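Equipment planning meeting, Fultberg workshop
Minutes, December
Present: Eluned Rees (chair), Eylül Bilgin (minutes), purchasing, two technicians from the disassembly bench
Start: 14:00

1. Minutes of the last meeting
Accepted with one correction. The quotation from Kuusk was without shipping, and in the old minutes it was written as with shipping.

2. Second arm for the disassembly bench
Eluned presented the two offers we have received. Stidier offers the arm with controller and one gripper for 3958. Kuusk is cheaper for the arm, but the gripper must be ordered separately and the delivery is longer. The technicians prefer Stidier, as the spare parts are the same as for our present arm. Purchasing asked if the price is valid until the end of January. Eylül will ask for this in writing.

It was discussed whether the present gripper is good enough for work inside computer towers. The fingers are narrow at the tip and can be pointed at a data cable, but the body of the gripper takes much space between the drive cage and the board. The technicians wish to have longer fingers before we buy a second set of the same type - Eluned agreed.

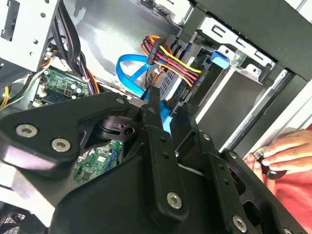
GRIPPERS AND SMALL PARTS

3. Fingers and screws
Bata can make longer fingers after our drawing. They ask 206 for the first pair, and following pairs will be less. The drawing is not finished. It must show the row of holes along the finger, so that the existing screws can be used again.
Decision: order one pair for testing. No order for more pairs until the technicians have reported.

We also need socket-head screws for the linkages. A box of 100 is enough for the year. This goes on the normal consumables budget and needs no approval.

4. Towers for practice
The bench needs more old desktop towers, with drives and power supply cables still inside. Eylül will ask the office department what they plan to throw away this winter. Storage is a problem - the shelf by the door is promised to another group until February.

5. Budget
The arm can be paid from this year only if the invoice comes in December. Otherwise it moves to the next year and the money for the new bench lighting must wait. Eluned will speak with finance and inform all by e-mail.

6. Other matters
None.

To do
Eylül: written confirmation from Stidier, question to the office department
Eluned: finance
Technicians: finish drawing and send to Bata

End: 14:50. Next meeting in January, same room.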